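Recording rules for manual packing tasks - FAQ

Applies to all operators recording for the Bevov packing set. Maintained by Esben Kjærgaard, Gosden site.

How long is one recording?
Between 8 and 300 seconds. Shorter takes are rejected at upload. Longer ones must be split at a point where both hands are at rest.

Do both hands have to stay in view?
Yes, whenever they touch the object. A hand may leave the view for up to 2 seconds. After that the take is marked incomplete.

How should a box be handled in the opening tasks?
Place it on the floor or on a fixed surface and unfold all four flaps before reaching inside. Keep the fingers on the outside of the fold where possible, so that grip points can be labelled.

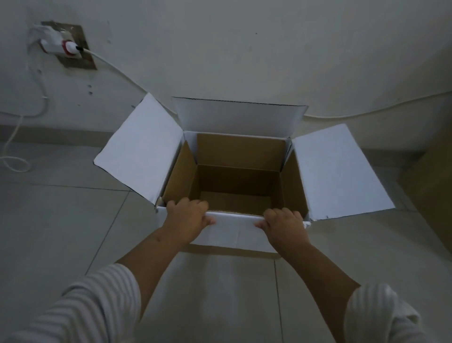
Two-handed grip on the front flap, box open and empty.

Are sleeves allowed?
Long sleeves are allowed if the wrists and hands are bare. Gloves need a separate task code.

Must the background be cleared?
No. Cables, sockets and other boxes may remain. Remove anything that shows a name, an address or a screen. Cables must not lie under the feet - this is a site safety rule and applies off camera too.

Can a failed attempt be kept?
Yes, with the label "failed". Do not trim it. The Mendoza team uses these takes for error recovery.

Who approves a change to the rules?
Tove Þórarinsdóttir at Flendska. Changes take effect from the next batch and earlier takes are not relabelled.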